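4.2 Staged rollouts and the patience of users

Messaging apps seldom hand a new feature to everyone at once. The update arrives, the version number goes up, and the feature itself sits behind a switch on a server somewhere. We followed two chat apps, Jovance and Zordale, through 9 beta releases each and asked 332 testers to note when a feature named in the release notes first showed up on their phones. Most of their notes concern the days when it did not.

The gap was longest for changes to voice messages. Testers reinstalled the app, restarted the phone and, in one stubborn case, bought another phone. None of these had any effect we could measure, though the last must have pleased a store. 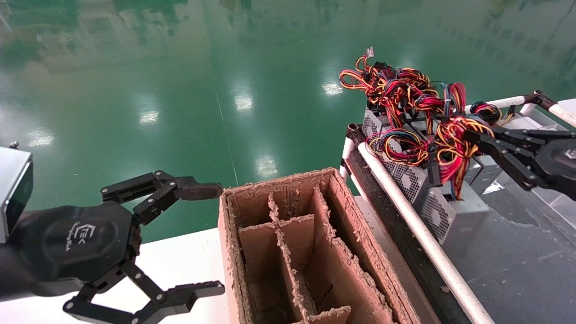 Figure 3. Open cardboard box with a divided interior, on a white tabletop.

One tester wrote in the closing survey that the release notes read like a menu in a restaurant with no kitchen, and that she would have minded less if the app had simply said "not yet." Similar complaints turn up throughout the 1,136 comments we coded, usually with less restraint.

Jovance did add a line of that kind in May, at the bottom of its settings page, where two testers found it. Zordale kept its notes as they were. We therefore can't say much about whether a plain warning calms people down, only that it has to be put where they look. The coding scheme follows the one we used for the Clitent calendar app, with the category "anger, general" split in two to keep it manageable.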